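Acta de la reunión de la redacción de Surdu, febrero

Empezamos a las seis y pico, que para nosotros es puntualidad suiza. Me tocó a mí tomar notas otra vez, así que quien vea que me he comido algo, que me lo diga antes de la próxima y lo corrijo. Faltaron los dos corresponsales de la costa, que mandaron sus cosas por escrito. Las voy metiendo donde toca.

## 1. Acta anterior

Aprobada con un cambio: donde puse que el especial sobre los acuerdos pesqueros salía en papel, quedamos en que sale solo en la web. Culpa mía, lo apunté al vuelo.

## 2. Cobertura de la cumbre regional

Este punto se nos fue de las manos y ocupó casi media reunión (¡como siempre que hay viaje de por medio!). La cumbre va a tratar sobre todo la libre circulación de personas y el peaje de las carreteras transfronterizas, y yo defendí que lo segundo le importa mucho más a nuestros lectores que la foto de familia. Hubo quien me dio la razón y hubo quien me recordó que la foto de familia es lo que abre la portada de todo el mundo.

Al final vamos con 4 personas: dos para texto, una para fotografía y otra que se queda en el paso fronterizo hablando con transportistas. Las acreditaciones las pido yo. El plazo es corto y el formulario exige carta de la dirección, así que necesito la firma ya – lo digo aquí para que conste.

También discutimos si publicar los discursos íntegros. A mí me parece un servicio útil, aunque los lea poca gente. Se acordó publicar íntegro el de apertura y el comunicado final, y del resto sacar extractos con contexto. Las traducciones del francés y del portugués las hacemos en casa y las revisa una segunda persona antes de subirlas, sin excepciones, que la última vez se nos coló un «ministro» donde decía «viceministro» y estuvimos dos días pidiendo perdón.

## 3. Obituarios y perfiles de archivo

Tenemos 25 perfiles preparados de antiguos jefes de Estado y de gobierno, y bastantes se han quedado viejos. Hay uno que todavía habla de un partido que ya ni existe con ese nombre. Propuse repartirlos por zonas y actualizarlos antes del verano, y nadie se opuso, aunque tampoco vi mucho entusiasmo.

Desde la costa piden por escrito que los perfiles incluyan siempre una parte crítica, también cuando salgan el mismo día del fallecimiento. Estoy muy de acuerdo y así lo dije. Queda aprobado: cada perfil lleva su apartado de controversias, con fuentes, y las reacciones oficiales van en pieza separada para que no se coman la biografía.

## 4. Boletín diario

El boletín ha llegado a 794 suscriptores. La meta era 1000 para estas fechas, o sea que nos quedamos cortos, pero yo lo veo con buenos ojos porque la gente lo abre y contesta (me llegan unos correos larguísimos, algunos mejores que nuestros editoriales). Se propuso adelantar el envío a las siete de la mañana. Lo probamos durante un mes y lo miramos otra vez.

Se descartó meter publicidad en la cabecera. La oferta de Jaditz la dejamos contestada con un no amable, y me encargo yo de escribirla.

## 5. Proveedores y gestor de contenidos

Nullis nos cambia las condiciones del alojamiento y nadie terminó de entender el nuevo contrato, yo la primera. Pedimos una reunión con ellos antes de firmar nada. Mientras tanto, Plekance nos enseñó por videollamada su gestor de contenidos: bonito, rápido, pero no resuelve bien los artículos en varios idiomas, y para nosotros eso es media vida. Se queda en espera.

## 6. Ruegos y preguntas

- Se pide que los titulares sobre elecciones no anuncien ganador hasta que haya datos de la comisión electoral. Aprobado por unanimidad y con cierto alivio.
- Se recuerda que los teletipos de agencia hay que firmarlos como agencia.
- Alguien preguntó por el ciclo de charlas con estudiantes. Sigue en pie, falta cerrar el tema de la primera. Yo propuse hablar de cómo se cubre una transición de gobierno desde lejos.

Cerramos pasadas las ocho. La próxima, cuando volvamos de la cumbre; el orden del día lo mando yo por correo. 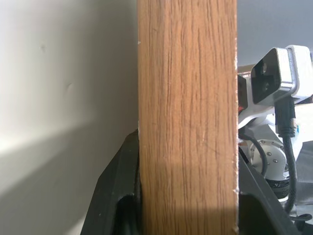

*Tablero de tono miel, con el canto algo desconchado, junto a la pared clara.*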